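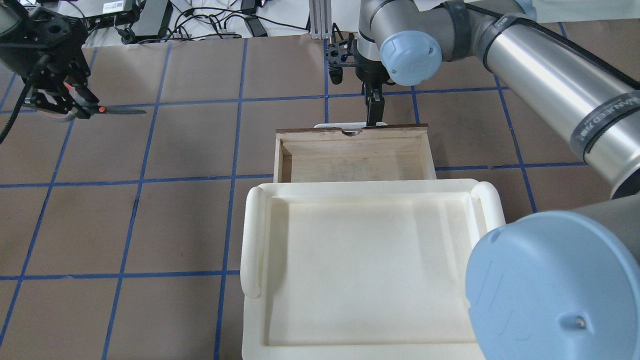
Our Stututville robotics club has a new project on the go, and I've been bursting to write it up ever since I sat in on a session. The students are teaching a pair of robot arms to tidy up a desk. They call it Fitanov (a password that somebody liked the sound of, I'm told), and the job list is all the boring stuff you and I do without thinking: open a drawer, put things away, move a tray over. It's a lot harder when you have to explain it to a machine! The table is covered in brown material with blue tape marking it off into big squares, so when someone yells "one square left!" everybody knows what they mean. When I pulled up my stool, one gripper had the scissors and the other was down at the back panel of the little wooden drawer, right by the notch, with the white tray sitting in front. Two arms and one drawer makes for a lot of discussion about who goes first.

The club has 22 members this spring, most of whom had never written a line of code before they joined. They split into teams of 4, and each team gets the table for 57 minutes before the next one starts hovering. I asked why it was 57 and got a long answer about the bell schedule that I still can't repeat back to you. They keep a log of every single try, good or bad, in one giant spreadsheet, and it had reached 237 rows by the time I looked over a shoulder. The notes column is my favorite part. "Too high." "Too high again." "Why." One just has a frowny face.

I figured the hard bit would be the driving, and I was wrong. What eats up the time is deciding things, like how far into the drawer the gripper should reach, or how slowly it should let go, or whether scissors ought to lie straight across or at a slant. I heard a good ten-minute argument on that last one, with sketches on the whiteboard and everything, and both sides were still at it over the snacks. 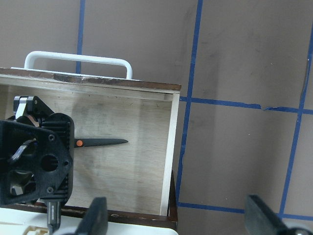
Scissors in the drawer, seen from close beside the gripper during the Fitanov project.

Next on the calendar is the Gindden student meet, where clubs from all over the area bring a tabletop task and run it in front of the judges. Our bunch will be sharing a practice table with the Doãn club, who are doing something with stacking cups and seem very relaxed about it (a bit too relaxed, according to our side). Before then, the students want to make the tray part of the routine smoother and get the program notes into shape, and I've promised to proofread those, so wish me luck with the abbreviations!

If you'd like to come watch, the next open practice is 28 April 2022, right after school in the Stututville robotics room. Come in by the side door, and please leave drinks out in the hallway. There's a sign-up sheet for new members on the bulletin board too, and you don't need any experience at all to put your name on it.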